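4. Downloading and Installing Offline Map Sheets

This section covers saving map sheets to your Kwofie handset so that they can be used without a mobile signal. Registration must be finished first (see section 3).

4.1 Before you start

Charge the handset to at least half. Connect to Wi-Fi if you can. A full region pack is up to 1,300 MB and may use up your mobile data allowance.

Check the free space under Settings > Storage. The Skastia regional pack needs 886 MB once unpacked. Single town sheets, such as Bonirville or Destgate, are much smaller and can be added one at a time.

4.2 Downloading a sheet

1. From the main menu, open Maps and choose Get Sheets.
2. Type the name of the town or district. The list shortens as you type.
3. Select the sheet you want. The sheet outline is drawn in red on the overview map.
4. Choose the map type: Street, Topographic or Combined. Combined sheets take longer to draw on older handsets.
5. Press Download. Leave the handset switched on until the bar is full.
6. When the message "Sheet ready" appears, press OK.

Note: Place names may be spelt in more than one way. If a search finds nothing, try the older spelling or look up the nearest larger town.

Note: Up to 11 sheets can be queued at once. They are fetched in the order in which you added them.

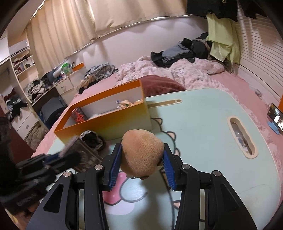 4.3 Joining neighbouring sheets

Sheets that share a border can be joined so the map scrolls across the edge without a gap.

1. Open Maps > My Sheets.
2. Tick the sheets to be joined. All of them must be of the same map type.
3. Press Join. A group of 5 town sheets takes almost a minute.
4. Give the group a name and press Save.

The original sheets stay in the list. You may delete them afterwards to free space, but you will then have to download them again if you want to make a different group.

Caution: Do not remove the memory card while sheets are being joined. The group file may be damaged and will have to be deleted by hand.

4.4 Updating

Sheets are revised every March. A yellow dot next to the sheet name means a newer edition is ready. Press the dot, then Update. Your saved pins and routes are kept, although a pin placed on a road that has since been moved will stay at its old position.

Joined groups do not update by themselves. Update each sheet first, then repeat the steps in 4.3.

4.5 If a download stops

Go to Get Sheets > Queue and press Resume. If the bar does not move, remove the sheet from the queue, restart the handset and add it again.

If "Sheet cannot be read" is shown, the file is incomplete. Delete it from My Sheets and download it again over Wi-Fi.

Caution: Contour heights on topographic sheets are in metres. Changing the units in Settings alters the distance readings only. It does not alter the heights printed on the map.

Section last revised: Jun 16, 2021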